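Friday, September 4, 2026

Up early with the kettle on and the window open, and I promised myself I'd write this before supper while it's all still fresh, because last time I left it until the weekend and could only remember what we ate.

So, day three with the Grimano kit. It's a two-armed thing meant for small packing work, and Sternetti have let us have it on trial until the end of the month so that I can write it up properly and tell them whether a little mail-order shop like ours would get any use out of it. I've been putting off forming an opinion. On Wednesday I was all for it, yesterday I would have posted it back in a pillowcase, and today I'm somewhere in the middle and rather fond of it, I think.

Ákos Hegyi came over at ten with a bag of pastries and his own screwdrivers (he doesn't trust anyone else's, and having seen mine I can't blame him). He read the setup booklet from cover to cover, all 38 pages of it, while I made a second pot of tea and pretended I had already done the same. The booklet is good, I must say. Whoever wrote it had plainly stood at a bench with the thing in front of them. The Hison one we tried in May came with a folded sheet and a web address, and I still feel cross about that when I think of it.

We spent most of the morning on the teaching part, where you guide the arms through a job yourself and they're supposed to learn it from you. I'd picked a handful of small packets and boxes of the sort we send out every day, nothing matching, some crinkly and some stiff, and the grey-blue basket went over on the left. I wanted an awkward mixture. Anybody can make a demonstration with wooden blocks! 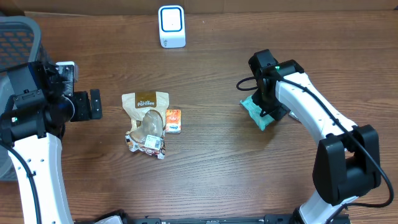
*Right arm over the green packet, left arm with nothing in its fingers. The beige and brown package and the little orange one are side by side.*

I do like how slim the fingers are. My worry on the first day was that they'd be clumsy with anything soft, and they were, a bit, until Ákos found the setting for how hard they close and brought it right down. After that the crinkly packets came up nicely more often than they didn't. The stiff little boxes were never much trouble. The big beige package with the rounded window is the one I dread, as it's all bulge in the middle and crumple at the bottom, and we had three goes at it before lunch and got it into the basket once. Ákos cheered so loudly that next door's dog started up.

Less happy about the cables. They loop about rather a lot, and I caught myself leaning back every time the right arm swung round. I've put it in my notes as a grumble and left it at that. Also the price, which I looked up again over lunch in the hope that I'd misread it. I hadn't. It's 2094 for the pair, and then there's the Ghorbani support plan on top, which gives you somebody on the telephone 365 days a year, Christmas included. I can't picture myself ringing anyone about a packet on Christmas Day, but it's a comfort to know they'd pick up, and Ákos says he'd pay it just for the spare parts.

The afternoon was slower. I answered letters and he fiddled with the speed, and we had a long and pleasant disagreement about whether faster is any use to a shop that sends out as few parcels as ours does. I said I'd sooner have it steady. He said I'd say that about anything. We finished the pastries.

Tomorrow I want to try it with the lights lower, as it'll be dark by teatime in the winter and that's when we're busiest. Must also ring Sternetti about the spare set of fingers, and give Ákos his blue mug back, which has been on my draining board since spring.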